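About Skureck Linens

Kitchen towels, napkins and table cloths, cut, sewn, folded and packed under one roof
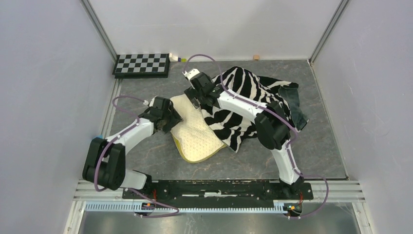 Who we are

Skureck Linens is a small maker of household textiles. We sew kitchen towels, napkins, tablecloths and a short line of aprons. Most of what we make goes to independent kitchen shops, guest houses and a handful of restaurants. The rest is sold through this website and from the counter at the front of our building on Peixoto Street.

The company started as an alterations business. Hotels nearby kept asking for napkins to replace the ones that went missing or got stained, and after a few years the napkins were bringing in more than the hems and zippers. We stopped taking alterations and bought a second cutting table. The old shop sign is still in the hallway.

Today there are 28 of us. The cutting and sewing room is on the ground floor, and folding, packing and the office are upstairs.

What we make

Our two main cloths are a plain cream cotton and a striped cotton. The cream is the heavier of the two and is used for tablecloths and the larger towels. The striped cloth is woven for us by Tikari, a mill we have bought from since our first year, and we use it for dish towels and napkins. We also keep a blue cotton for aprons and for special orders.

Everything is washed once before it is cut. This takes most of the shrinkage out, so a towel that leaves here at a given size should stay close to it at home. Hems are double-turned and the corners are mitered on napkins and tablecloths. Dish towels get a plain square corner and a hanging loop on one short side.

We don't print on our cloth. If you want a name or initials we can embroider them in one of our stock thread colors. Please allow extra time for this, especially in December.

Folding

Folding gets more attention here than visitors expect. A towel that is folded out of square looks badly cut even when it isn't, and a crooked stack will not go into a box properly.

Each piece is laid flat on a smooth table, face down, and the edges are pulled straight by hand. Dish towels are folded in thirds along the long side and then in half twice. Napkins are folded in half and in half again, with the hemmed corners together at the lower right. Tablecloths need a longer table and usually two people. Stripes have to line up at the fold. If they don't, the piece is opened and done again.

While a piece is open it is also checked for loose threads, skipped stitches and marks. Small faults go back downstairs to be fixed. Pieces that can't be fixed are sold as seconds at the counter, or cut down for the bundles of cleaning cloths we sell by weight.

Packing and shipping

Towels and napkins are sold in sets of 6, tied with cotton tape and wrapped in tissue. We gave up plastic sleeves some time ago - they made the cloth look shinier than it is, and customers asked us to stop. Trade orders are packed flat in cartons of 100 pieces, one cloth to a carton, with the label on the short end so it can be read on a shelf.

Orders from stock leave within 2 working days. Embroidered and made-to-size pieces take longer, and we will give you a date when you order.

Caring for your linens

Wash the cream cloth warm and the striped and blue cloths cool. Avoid bleach and skip fabric softener on anything used for drying dishes. Tumble drying on low is fine. Shake the piece out and fold it while it is still a little warm and you can usually do without the iron.

Trade customers

We supply shops in North America directly. Overseas orders are handled by our distributor, Brandex, who can also send swatches of the current stripes. Hotels and restaurants ordering replacements should tell us the size and the original order number, if they still have it. Without one, mail us a piece and we will match it as closely as we can.

Visiting

The counter is open on weekday afternoons. The sewing room is not open to the public, but seconds and ends of rolls are out on the shelves by the door - stock changes all the time and we can't hold items by phone.

Page last updated 23/11/2024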